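The sugar drawer
An afternoon with the founder of Caker, who would like you to stop calling it a superfood

The founder of Caker has been selling sweeteners for long enough to be suspicious of them. "People ring up and ask which one is good for you," she says. "I tell them a carrot is good for you. I sell syrup."

Caker began in a unit in Zomside with one product, a date syrup, and a label so crowded with promises that she now keeps a bottle of it on a shelf as a warning to new staff. The range has grown to 49 lines: syrups, coconut sugar, birch sugar, monk fruit blends and a dark, sulky molasses called Jusis that she admits is bought mainly by people who already own a jar of it.

"Jusis was meant for gingerbread," she says. "We had 3000 jars made the first September. I was giving them away with the invoices the following spring. Now there's a small crowd that gets cross if we run out, and I don't argue with them."

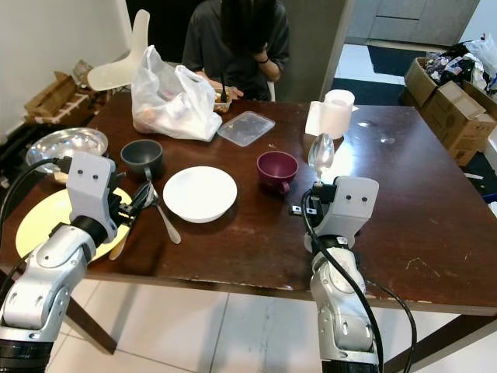
White bowl and spoons at the table.

Her views on stevia are fairly settled. She sells it and drinks it in her tea, and she thinks most people use far too much. "It's a leaf that tastes of sweet and then of liquorice and then of regret. You want a pinch. The first week everyone puts in what they'd put in of sugar, and then they write me a review."

She reads all the reviews, including the one that gave a bag of birch sugar a single star for containing no birch twigs. It is pinned up by the kettle.

The syrup that pays the rent is Bùi, a thin palm nectar that arrives smoky and leaves the building slightly less so. Getting it to pour took three recipes and a good deal of bad language. She is strict about how it is tasted: at room temperature, off plain metal, with something dull to eat in between. A pale yellow plate, a white bowl and a spoon lying in front of it are the sort of thing she means, and she has no patience with slate. "If it needs a slate it isn't a very good syrup." Bread is allowed, crackers are not, and anyone who brings up notes of leather is asked whether they have ever eaten any.

Does she think people are eating less sugar? She gives this a long look. 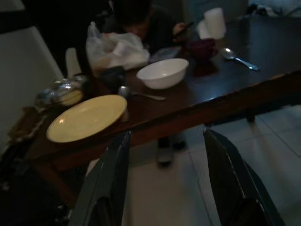

"They're buying less of the thing called sugar," she says. "Coconut sugar is sugar. Date syrup is sugar that used to be a date. I put that on the website and my sister said I'd be out of business by Easter. Sales went up. I think they took it for modesty."

She is less cheerful about the sachet trade. Cafés want sticks, sticks want a filler, and the filler is usually the cheapest white powder in the building. Caker's own sachets took 45 trial batches before she would put the name on them, and she still calls them "the compromise" in front of customers.
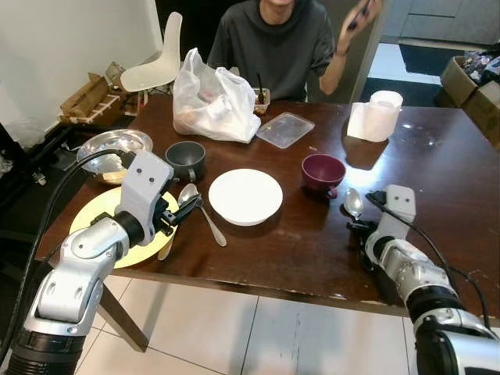

Across the table, with a metal bowl and a spoon.

What does she bake with at home? There is a pause, and some business with the lid of a jar.

"Caster sugar," she says. "In a sponge, anyway. I've tried the lot, and they all come out like a bath mat. You can print that, the customers know."

The next product is a pear syrup, which she describes as either finished or a disaster depending on the day. She had two bottles of it open when I left and was sniffing one of them with her eyes shut. She asked me to say that the shop in Zomside is closed on Mondays, and that the molasses is back in.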